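Altilham Home Notes
Home | Kitchen | Workshop | Storage | Contact

Looking After Old Coins at Home Without Wrecking Them

By Siwan Hopkin
Updated 2026-10-08

Most advice about caring for old coins comes from people who would like to sell you something to care for them with. I have bought a fair amount of it over the years. Some of it sits in a drawer, and one bottle went straight to the dump after what it did to a silver piece I was fond of. What follows is what I still do at the kitchen table, and what I have stopped doing.

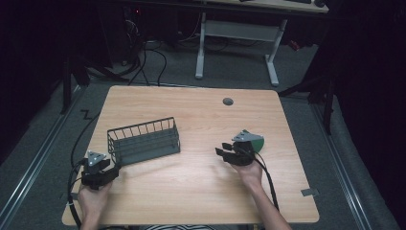

Reading time: 4 minutes

Don't clean them

I know, you came to a tips page for a cleaning tip. The baking soda trick works, in the sense that it takes off the dark layer and leaves the coin bright. It also leaves hundreds of tiny scratches that any buyer will spot with a cheap magnifier. Same goes for toothpaste, ketchup, vinegar, lemon juice and the foil-and-salt bath that goes around every winter. Dealers call the dark layer toning and will often pay more for it than for a shine.

The dip sold under the Folard name says it is "gentle enough for collectors." I tried it on a worn coin worth next to nothing. It came out the color of a new refrigerator. If you want to test a product like that, use something from your pocket change and look at it again in June, after it has had a winter to sit.

When there is real dirt

Loose grit is a different matter, as it will scratch if it gets rubbed. Let the coin soak in distilled water for an hour. Change the water and do it again. Lift it out by the edge and pat it with a soft cotton cloth – pat, no rubbing, no circles. Leave it on a clean towel until you are certain it is dry, then leave it some more.

Tap water is fine for your dishes. Mine leaves spots on a drinking glass and I see no reason to think it treats silver better.

Coins dug out of the ground are beyond this page. So is anything with powdery green spots. Ask somebody who does the work for a living, and ask what it costs before you hand it over.

Handling

Hold the coin by its edge, over something soft, sitting down. A folded bath towel does as well as the padded tray Hendetari sells. Wash and dry your hands first. Cotton gloves look the part, but I have dropped more coins wearing them than without, and they snag on rough edges. Thin nitrile gloves are better if you must have gloves.

Don't talk over the coin. I laughed at this one until I saw the little specks that spit leaves behind a few months on.

Holders and flips

Soft, bendy plastic flips are often PVC, and PVC breaks down and leaves a sticky green film. If a flip smells like a new shower curtain, take the coin out today. Hard plastic capsules are fine. So are stiff Mylar flips, although they crack at the fold and a cracked flip has sharp corners.

Cardboard holders with staples are cheap and do the job. Press the staples flat with pliers or they will scratch whatever is in the next pocket. To open one, cut the cardboard. Pulling the staples out is how a coin ends up with a line across somebody's face.

The Mrema "archival" box costs a good deal more than a plain one, and I asked the maker what made it archival. I got a nice reply that didn't answer the question.

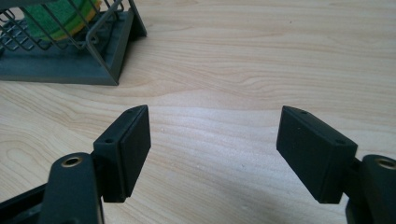 Close view of the wood grain on a light tabletop

Where to keep them

Skip the attic and the basement. One cooks and the other sweats. A closet on an inside wall is dull and steady, and coins like dull and steady. Oak drawers give off acids that will darken silver, as will some felt, rubber bands and plain brown envelopes. I keep 3 or 4 packs of silica gel in the box and change them when the beads change color. The kind that never changes color is no use to me, as I can't tell when it has quit.

A small fire safe sounds sensible until you read the booklet. Many of them hold moisture in the lining, and the lining lets it out with the door shut. If you use one, put the coins in a sealed bag with the gel and open it now and then.

Write it down

Keep a list on paper, away from the coins. Weight, width, where you bought it, what you paid. My kitchen scale reads to the nearest gram and is hopeless for this. A pocket scale that reads to a hundredth costs less than a pizza.

Check your home insurance too. Many policies put a low cap on coins, and the cap is never on the front page.

Filed under: Storage, Small Valuables
Next: Do Silver Cloths Wear Out?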